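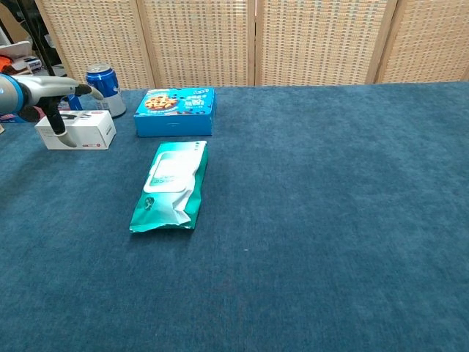
Buy the Boring Stuff First

Every August I sit down with Kuldeep Dhillon to plan next year's robot money, and every August we have the same argument. He wants a second arm. I want to spend it on wet wipes and cookies.

I'm only half kidding! Our arm spends its days reaching for ordinary shopping on a carpeted table — a drink can, a box of cookies, a soft pack of wipes — and that shopping was a single line on the first budget I ever wrote. I think I put it under "misc." The arm got two pages, with a chart.

Groceries wear out, though. A carton that's been squeezed for a week doesn't behave like the one on the store shelf, and a pack of wipes changes shape if you so much as look at it (crinkly film, floppy flap, big stiff lid on top). If you want to know how a gripper copes with real packages, you have to keep buying real packages. Same goes for finger pads and the hours of whoever sets the table back up after each run.

When Shakuntala Malhotra went through our spending last year, the arm came to almost 60 percent of it. Everything else was stuff I hadn't planned for, and I'd gone begging for it in little pieces, 40 dollars here, 62 there. It's a miserable way to run a bench. You feel like a teenager asking for gas money.

So here's my pitch, and Kuldeep can write his own essay. Before you sign for a second machine, take 10 percent of its price and spend it on the one you've got. Get spare pads. Get a decent pile of packages, soft ones too, and pay somebody for setup time. The Kallex salesman told me this was thinking small, and sure, he would say that, he sells arms.

Kuldeep's answer is that one arm means one breakdown stops everybody, and I don't have a great comeback. We lost most of a spring to a bad cable. If you're running shifts, like the Tullodside people, maybe he's right and you should buy the pair. We don't run shifts. We have one long table, and plenty of afternoons when the arm is fine and the cupboard is out of cookies.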